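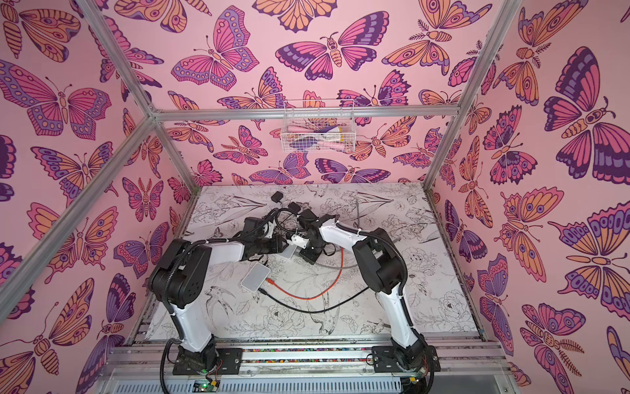
보온 도시락 하나로 겨울 점심이 이렇게 달라질 줄은 몰랐어요. Noreck 보온 도시락 두 달 사용 후기

저는 점심을 거의 매일 싸 다니는 사람입니다. 여름에는 별 고민이 없어요. 국수 삶아서 차갑게 헹구고, 오이랑 토마토 썰어 넣고, 소스는 작은 병에 따로 담으면 끝이거든요. 문제는 날이 추워지기 시작하면서부터예요. 회사 탕비실에 전자레인지가 딱 두 대 있는데 점심시간만 되면 줄이 복도까지 나옵니다. 앞사람 생선 데우는 냄새를 맡으면서 십 분 넘게 서 있다 보면 밥맛이 뚝 떨어져요. 그래서 작년까지는 겨울만 되면 도시락을 포기하고 근처 국밥집을 전전했는데, 한 달 점심값을 정리해 보고는 정신이 번쩍 들었습니다.

그러다가 같이 일하는 Jolien Claeys 씨가 책상에서 김이 폴폴 나는 렌틸 수프를 떠먹고 있는 걸 봤어요. 전자레인지 줄에 서지도 않았는데! 물어보니 Noreck에서 나온 입구 넓은 보온 도시락이라고 하더라고요. 그날 저녁에 바로 주문했습니다. (저 원래 이렇게 충동적인 사람 아니에요. 아니, 부엌용품 앞에서는 맞는 것 같기도 하고요.)

어떤 제품이냐면

제가 산 건 502밀리리터짜리예요. 처음에 숫자를 보고 왜 딱 떨어지지 않을까 싶었는데 써 보니 한 끼 국물 요리에 기가 막히게 맞는 크기입니다. 스테인리스 이중 진공 구조에 뚜껑은 두 겹이고, 바깥 뚜껑을 뒤집으면 작은 그릇이 돼요. 접이식 숟가락도 들어 있는데 이건 뒤에서 따로 얘기할게요. 할 말이 많습니다.

색은 네이비, 크림, 짙은 초록이 있었고 저는 초록을 골랐어요. 무광 표면이라 손에 착 붙고 미끄럽지 않습니다. 가방 옆주머니에는 안 들어가요. 생각보다 통통하거든요. 대신 키가 낮아서 가방 바닥에 세워 두면 잘 안 넘어집니다. 노트북이랑 같이 넣고 다니는 분이라면 이 부분이 꽤 중요할 거예요. 저는 예전에 길쭉한 보온병에 미역국을 담아 다니다가 한 번 크게 당한 적이 있어서, 지금도 국물 든 통은 꼭 비닐 한 겹을 씌웁니다. Noreck으로 바꾸고 나서는 두 달 동안 그 비닐이 젖은 적이 한 번도 없었어요.

그래서 얼마나 따뜻한가요

다들 제일 궁금해하실 부분이죠. 저는 아침 일곱 시에 음식을 담고 열두 시 반에 엽니다. 다섯 시간 반이 지난 뒤인데, 국물 요리는 후후 불어 먹어야 할 정도예요. 처음 열었을 때 너무 방심하고 한 숟갈 크게 떴다가 입천장을 데었습니다. 진짜로요!

다만 그냥 담으면 이만큼은 안 나옵니다. 예열을 해야 해요. 팔팔 끓는 물을 통에 가득 붓고 뚜껑을 살짝 얹어서 오 분에서 십 분 정도 둡니다. 그동안 옷 입고 커피 내리면 시간이 딱 맞아요. 물을 버리고, 음식은 냄비에서 한 번 더 바글바글 끓인 걸 바로 담고, 곧장 뚜껑을 닫습니다. 이 순서를 지킨 날과 안 지킨 날의 차이가 정말 커요. 늦잠 자서 예열을 건너뛴 날이 있었는데 점심때 열어 보니 따뜻하다기보다 미지근한 쪽이었습니다. 맛은 있었지만 좀 서운했어요.

양도 중요해요. 반만 채우면 훨씬 빨리 식습니다. 저는 안쪽 목선 바로 아래까지 꽉 채우는 편이고, 음식이 모자란 날에는 뜨거운 육수를 더 부어서 높이를 맞춰요. 저녁에 남겨 두려고 반만 먹고 다시 닫아 두는 건 추천하지 않습니다. 애매하게 식은 음식은 상하기 쉬우니까, 연 날 점심에 다 드세요.

지금까지 담아 본 것들

가장 자주 싸 간 건 토마토 병아리콩 스튜예요. 일요일 저녁에 큰 냄비로 끓여서 나눠 얼려 두고, 전날 밤 냉장실로 옮겼다가 아침에 다시 끓입니다. 양파를 오래 볶고 큐민이랑 훈제 파프리카를 넉넉히 넣으면 점심에 뚜껑 여는 순간 향이 확 올라와요. 병아리콩은 보온 도시락에 정말 잘 어울리는 재료예요. 몇 시간을 뜨거운 국물에 잠겨 있어도 뭉개지지 않고 오히려 간이 쏙 배거든요.

두 번째는 닭고기 생강죽. 아침에 좀 되직한가 싶을 때 불을 끄면 안 되고, 좀 묽은가 싶을 때 담아야 점심에 딱 좋은 농도가 됩니다. 쌀이 통 안에서 계속 국물을 먹어요. 첫 주에 이걸 모르고 예쁜 농도로 끓여 갔다가 숟가락이 꼿꼿이 서는 죽을 먹었습니다. 김치를 작은 통에 따로 싸 가면 완벽해요.

단호박 수프도 좋았어요. 우유나 크림은 아침에 다시 끓일 때 조금만 넣고, 구운 호박씨는 종이에 싸서 따로 가져가 먹기 직전에 뿌립니다. 바삭한 게 하나 있으면 수프만 먹어도 식사를 한 기분이 들더라고요. 빵 한 조각 곁들이면 더 좋고요.

퀴노아랑 구운 고구마, 케일을 담은 따뜻한 곡물 그릇도 해 봤는데 이건 절반의 성공이었습니다. 고구마와 퀴노아는 촉촉하니 맛있었고 케일은 색이 완전히 죽었어요. 맛은 괜찮은데 보기에는 좀 우울한 올리브색이랄까요. 그 뒤로는 잎채소를 생으로 따로 챙겨 가서, 바깥 뚜껑 그릇에 깔고 그 위에 뜨거운 곡물을 붓습니다. 그러면 숨이 살짝만 죽어서 식감이 아주 좋아요. 타히니 소스에 레몬즙 섞어서 휘 둘러 주면, 저는 이거 먹으려고 오전을 버팁니다.

파스타는 하지 마세요. 짧은 파스타도 불고 긴 파스타는 더 붑니다. 꼭 드시고 싶다면 소스만 뜨겁게 담고 면은 덜 삶아 올리브유에 버무려 따로 가져가서 먹기 전에 섞는 방법이 있긴 해요. 튀김이나 구운 두부처럼 겉이 바삭해야 하는 것도 안 됩니다. 김이 차서 금방 눅눅해져요.

여는 맛, 그리고 씻는 맛

보온 도시락을 몇 개 써 본 분들은 아실 거예요. 뜨거운 걸 담아 두면 안쪽 압력 때문에 뚜껑이 안 열려서 옆자리 동료까지 동원되는 그 상황. Noreck은 안쪽 뚜껑 가운데에 작은 고무 버튼이 있어서, 그걸 누르면 푸슉 하고 김이 빠지고 스르륵 돌아갑니다. 이게 너무 마음에 들어요! 손힘이 약한 저희 어머니도 한 번에 여셨습니다.

세척은 입구가 넓어서 편해요. 제 손이 바닥까지 쑥 들어갑니다. 병솔이 필요 없다는 것만으로도 저한테는 큰 점수예요. 실리콘 패킹은 손톱으로 살짝 들면 빠지고, 홈이 단순해서 다시 끼울 때 헷갈리지 않습니다. 카레를 담은 날은 패킹에 냄새가 남는데, 베이킹소다 푼 따뜻한 물에 저녁 내내 담가 두니 거의 사라졌어요. 거의요. 코를 가까이 대면 아직 희미하게 납니다. 그래서 카레 전용으로 패킹을 하나 더 샀어요.

설명서에는 본체를 식기세척기에 넣지 말라고 되어 있습니다. 뚜껑은 괜찮다고 하는데 저는 그냥 다 손으로 씻어요. 씻고 나서는 뚜껑을 닫지 말고 열어 둔 채로 하룻밤 말리세요.

아쉬운 점

숟가락 얘기를 할 차례네요. 접이식 숟가락은 바깥 뚜껑 안쪽에 쏙 들어가고 생김새도 귀엽습니다. 그런데 머리 부분이 너무 얕아요. 국물을 뜨면 입까지 오는 동안 절반이 돌아갑니다. 접히는 부분에 죽 알갱이가 끼는 것도 성가시고요. 저는 일주일 쓰고 집에서 쓰는 평범한 숟가락으로 바꿨어요. 숟가락만 다시 만들어 주면 소원이 없겠습니다.

무게도 있는 편이에요. 빈 통일 때는 괜찮은데 꽉 채우고 물병까지 넣으면 출근길 어깨가 제법 묵직합니다. 지하철에서 서서 가는 날에는 좀 생각이 나요.

그리고 많이 드시는 분에게는 작을 수 있어요. 저는 수프 한 통에 빵이나 과일 하나면 든든한데, 같은 제품을 산 Luuk Hendriks 씨는 오후 세 시만 되면 과자 서랍을 뒤지다가 결국 더 큰 걸로 바꿨습니다. 평소 밥을 두 공기 드신다면 처음부터 큰 용량으로 가세요.

다른 제품이랑 비교하면

예전에 쓰던 건 Willems의 길쭉한 보온병형 제품이었어요. 보온력만 놓고 보면 솔직히 큰 차이를 못 느끼겠습니다. 그런데 입구가 좁아서 건더기 큰 음식은 뜨기가 힘들고, 바닥에 남은 마지막 몇 숟갈은 늘 포기해야 했어요. 맑은 국이나 차를 담기에는 지금도 좋습니다. 저는 여전히 주말 산책 때 여기에 보리차를 담아 가요.

Dudness에서 나온 이 단 도시락도 친구한테 빌려서 며칠 써 봤습니다. 밥과 국을 따로 담을 수 있다는 건 확실히 매력이에요. 한식 위주로 싸 다니는 분은 이쪽이 더 맞을 수도 있어요. 대신 부품이 많아서 저녁 설거지가 귀찮고, 위 칸에 담은 밥은 아래 칸 국보다 눈에 띄게 빨리 식었습니다. 한 그릇 음식을 좋아하고 설거지를 싫어하는 저한테는 Noreck이 정답이었어요.

제일 맛있었던 조합 하나만 적어 둘게요

흰강낭콩 버섯 수프입니다. 한 통 분량이에요.

양송이버섯 200그램을 두툼하게 썰어 마른 팬에 먼저 굽습니다. 물이 나왔다가 다 날아가고 가장자리가 갈색이 될 때까지 건드리지 말고 두세요. 올리브유를 두르고 다진 양파 반 개와 마늘 두 쪽, 타임 약간을 넣어 볶습니다. 양파가 투명해지면 된장을 작은 숟가락으로 하나 풀고(꼭 넣어 보세요, 깊은 맛이 확 살아나요) 채수 한 컵 반을 붓습니다. 삶은 흰강낭콩 한 컵을 넣고 십오 분 끓인 다음, 콩을 냄비 벽에 대고 조금 으깨서 국물을 걸쭉하게 만들어요. 소금과 후추로 간하고 마지막에 레몬즙 몇 방울. 여기까지 전날 해 두고 아침에는 다시 팔팔 끓여 담기만 하면 됩니다.

점심에 열면 버섯 향이 정말 끝내줘요. 옆자리 Rohani Ismail 씨가 고개를 빼꼼 내밀고 그게 뭐냐고 물어본 수프가 바로 이겁니다. 레시피를 드렸더니 다음 주에 된장 대신 코코넛밀크와 레몬그라스로 바꿔 왔는데, 그것도 너무 맛있어서 저도 따라 해 보려고요.

이런 분께 권해요

전자레인지 줄이 싫은 분, 수프와 죽과 스튜를 좋아하는 분, 아침에 십 분 정도는 부엌에 서 있을 수 있는 분. 반대로 샌드위치나 볶음밥을 주로 싸신다면 굳이 필요하지 않을 것 같아요.

별점을 매기자면 다섯 개 중에 네 개 반입니다. 빠진 반 개는 전부 숟가락 몫이에요. 12월이 되면 팥죽도 담아 볼 생각인데, 새알심이 통 안에서 어떻게 될지 벌써 궁금합니다. 혹시 먼저 해 보신 분 있으면 댓글로 알려 주세요!

2023년 10월 23일 작성

댓글 4

Brendan Tierney
예열 얘기 정말 맞습니다. 저는 다른 회사 제품을 쓰는데 예열 없이 일 년을 쓰면서 불량인 줄 알았어요. 오늘 아침에 끓는 물로 데우고 담았더니 점심까지 뜨끈하네요. 감사합니다.

Anežka Michalík
혹시 오트밀도 담아 보셨나요? 저는 아침을 회사에서 먹는데 집에서 끓여 가면 될지 궁금해요.

글쓴이
아직 안 해 봤는데 죽이랑 비슷하지 않을까요? 묽게 담으시는 게 좋을 것 같아요. 납작하게 누른 귀리보다는 굵게 자른 귀리가 덜 퍼질 거고요. 해 보시면 꼭 후기 남겨 주세요!

Rohani Ismail
레몬그라스는 먹기 전에 꼭 건져 내세요. 저는 씹었습니다.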